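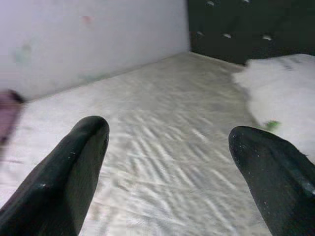 **招人：遥操作采集员（铺床 / 整理卧室方向），急，5月到岗**

Canum 项目组，缺 8 个人，越快越好。

活儿是什么：戴手柄，远程带着夹爪做家务。目前主要做床上这一摊，拉平床单、摆枕头、把床上的小东西收走。一条一条录，录完自己打标签。另有 2 个名额做手把手示教（直接扶着机械臂走轨迹），要站着干，腰不好的慎选。

**班次**
- 早班 8:00 开始，晚班 14:00 开始，二选一，定了尽量别换
- 每班目标 100 条有效轨迹，新人头两周不考核
- 中间有休息，手酸了就停，别硬撑，硬撑录出来的都得删

**要求**
- 手稳，有耐心。同一条床单要拉很多遍，真的很多遍
- 裸眼或矫正视力正常，看腕部相机画面不晕（试工时会测，晕的人不少）
- 玩过手柄游戏、开过无人机、做过缝纫的优先，没有也行
- 能看懂简单英文界面，Pallunora 采集软件还没汉化完
- 学历不限，专业不限
- 左撇子欢迎，左手柄有现成的

**动作上我们在意的**
床单软，不好抓。接近要慢，指尖别往床垫里戳，夹住了再抬。拉之前先看褶子往哪边走，顺着走向拉。失败了不要偷偷重来，按红键标"失败"，接着录，失败的数据也要。夹爪离床头、离墙太近时先退回来，别蹭。

**待遇**
时薪制，试工当天也算钱，具体数字面谈。午饭管，晚班管晚饭。干满三个月可以转去 Urnel 组做质检，坐着看回放，不用上手。

**地点**
Medina 楼 148 室，进门左手边换鞋。楼下停车位紧张，建议坐地铁来。

**怎么报名**
发邮件给 Aniela Jabłońska（中文可以，她看的懂），标题写"采集员+姓名+早/晚班"。正文写清楚：
1. 最早哪天能来
2. 一周能排几个班
3. 有没有晕 3D 游戏的情况，照实写

简历可有可无，有就附上。试工两小时，当场练、当场录，结果隔天回复。没回的话再催一封，邮箱最进有点爆。

中介勿扰。之前报过名没排上的可以再报，标题里加个"二次"，会优先约。

补充：试工请剪短指甲，手链手表摘掉，袖子别太宽，会勾住手柄线。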